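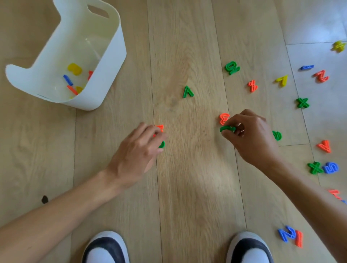
One reply to last week's reading complained that we were being unfair to the whole approach: people have been learning to use their hands by watching other people's hands forever, so why should a robot need anything else? Give it enough video from the right angle, the reply went on, and the rest is engineering.

I want to take that seriously for one lecture, as it is the strongest informal argument for the method and also the one most often passed off as evidence. Whether people learn by watching is a fine question for somebody else's course. Ours is narrower. If you train a policy on first-person video of human hands doing a task, and then fine-tune it on a small amount of robot data, does the video do the work the authors say it does?

Session 6: Human video as robot training data

What is being claimed

The paper for this week is the Samham report. The recipe is simple enough to put on one line. Record people doing household tidying from a head camera, estimate where the hands are in each image, treat the hand motion as if it were robot motion, pretrain a policy on all of it, then fine-tune on demonstrations collected by remote control on a pair of Tunix arms. The human part comes to 108 hours. The authors report that the pretrained policy beats one trained on the robot demonstrations alone, and they say the reason is that it has picked up "manipulation structure" from people.

That phrase covers two claims, and the report slides between them.

The weak claim: pretraining on this video helps.

The strong claim: it helps because the policy learned how hands act on objects.

You can believe the weak one and have no reason at all to believe the strong one. Most of today is about the gap.

Start with the labels

The labels in this kind of data are made by an estimator. No one attaches sensors to the fingers. A model looks at the image and guesses a position for each joint, and the guess is written to disk and called an action. From then on everybody treats it as ground truth, including the loss function.

Now look at which moments matter. Picking up puzzle-sized foam shapes is a good case to keep in your head. While a hand is traveling over bare floor, every finger is in view and the estimator does well. When it closes on something small, the fingertips curl under, the back of the hand faces the camera, and the contact is hidden behind the knuckles. The left hand at the top of these notes is doing exactly that over an orange piece, with a small green one pinched beneath the fingertips. Which finger is carrying the load? How hard? The image does not tell you, so the estimator falls back on what hands usually look like.

The errors are therefore not spread evenly. They gather at contact, where the task is decided. The report gives an average joint error over all images and stops there. An average over mostly empty travel tells you that travel is easy. I would trade the entire appendix for one plot of error against time to grasp.

Then the mapping

Suppose the labels were perfect. A person's hand has fingers that can slide, roll and hold more than one thing. A two-jaw gripper opens and closes. Somebody has to write down a function from one to the other, and in Samham it takes the distance between thumb and index finger and calls it gripper width.

For a tidy thumb-and-finger pinch, fine. For anything where the other fingers contribute, the mapping discards them. Scooping, raking small things together with the side of the hand, steadying one object while lifting its neighbor: all of these come out as a gripper doing something vague near the floor. I looked for a figure showing how much of the data survives the mapping with its meaning intact and there isn't one.

There is also the body. People bend at the waist, shift their feet, lean, and move their heads to see better. A head camera records all of that as motion of the whole world. Samham subtracts the head motion using a tracking method, then feeds the result to a robot whose camera is bolted to a post. The subtraction is described in two sentences.

What does the policy get out of this, then?

Let me offer a dull explanation that fits every result in the paper. Pretraining on first-person video teaches the image encoder what cluttered floors and tables look like from above, at arm's length, under household lighting. Shapes overlap. Things lie upside down. Flooring changes from wood to tile halfway across and the change is not an object. An encoder that has absorbed this will need fewer robot demonstrations to settle down, and the action labels could be rubbish the whole time.

I don't know that the dull explanation is right. I know that the experiments can't tell it apart from the exciting one. The missing experiment is cheap: keep the video, shuffle the hand labels between clips, pretrain again. If the benefit survives, the structure was in the pictures. If it goes away, the authors have something and I will say so in front of everybody. An even cheaper version drops the action loss and trains the encoder alone on the same images. Neither is there.

The baseline they do run is robot data with an encoder trained from scratch. That is a weak opponent. Hardly anybody deploys an encoder trained from scratch on a small robot dataset, and beating one says little about hands.

How it was tested

Evaluation took place at Pimness, on the sorting task, with 30 trials per method. Take the formula for the standard error of a proportion, put in a success rate near one half, and see how wide the band is. Then do it for the difference between methods, which is wider still. Most of the rows in the main table are inside that band. The bold type in a row like that is decoration.

Each method was trained with 2 seeds, and the table shows the better of them. You will meet this constantly. It is written as "best checkpoint" or "selected run," and the selection is usually done on the same trials that are then reported. Ask of any table: who chose this run, and what had they seen when they chose it?

A second round was run at Hartono, with different lighting and a different operator resetting the floor. The gap narrows there for every task, and for the bin task it disappears. The report puts this down to "environmental variation." I'd call it the most informative result in the paper, and it is in a footnote.

A word on resets. With loose pieces on a floor, the person who scatters them between trials has a lot of influence over the outcome. A piece lying flat against its neighbor is much harder to lift than one on its own. A bin on its side with pieces still in it, as in the opening image, is a different problem from the same bin standing upright and empty. If the operator knows which policy is about to run, small kindnesses creep in without any dishonesty. The remedy is to fix the starting layouts ahead of time, photograph them, match them by overlay, and keep the operator blind to the method. Pimness did the overlay. Blinding isn't mentioned, which I read as absent until someone shows otherwise.

And on scoring. "Success" here means the piece ended up in the bin. A policy that shoves pieces along the floor until they fall in scores the same as one that picks them up. For a product I might not care. For a claim about manipulation structure I care a great deal, and the videos released with the report have more shoving in them than the text would lead you to expect.

What I would keep

I don't want you to leave thinking the data is worthless. Human video is easy to collect, it covers homes and objects that no robot lab will ever stock, and both hands are working at once, which remote-control datasets are bad at. An operator driving a pair of arms tends to park one and use the other. People don't. If anything in Samham holds up, my bet is on the timing between the hands: which one moves first, which one waits, how close they come. Those quantities survive a bad finger estimate because they only need the wrists.

That is testable with the data already released. Keep the wrist tracks, throw the fingers away, and pretrain on that. Someone in this room could do it before the end of the term, and I'd be glad to be surprised by the answer.

Back to the reply, then. "Enough video from the right angle" has no stopping rule. If the policy fails, there wasn't enough; if it works, there was. A method described that way can't lose, and you should ask its supporters what result would make them give it up. Ask me the same thing about the dull explanation. My answer is the shuffled-label run.

For Thursday

Read the evaluation section of Samham again with the Hartono footnote beside it. Skip the related work.

Bring the standard error calculation, by hand, on paper. State your assumptions about independence between trials and say whether you believe them, given that the floor was reset by the same operator all day.

Write one paragraph on which of the Tunix videos you would count as a failure even though the authors count it as a success. Give the clip name and the time in the clip.

The project proposals can be handed in at the same session. If yours includes collecting human video, it needs a shuffled-label condition in the plan or a sentence explaining how you will manage without one.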